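Kitting bench: what is left for the packers?

mjibrin
Miton put the Traltix cell in last November. It fills 400 kits a shift. My two packers now load empty divided boxes and clear rejects. Same grade, duller job.

benchtop_25
The boxes matter more than the arm. Ours are tinted, see-through, hinged lid.

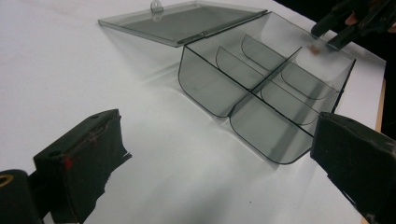
Reply 2
a_nwachukwu
Disagree – the grade matters more. Clearing rejects is fault-finding and should be paid as such.

mjibrin
HR at Miton says it's "monitoring".

benchtop_25
Then log every stop for a month and send them that.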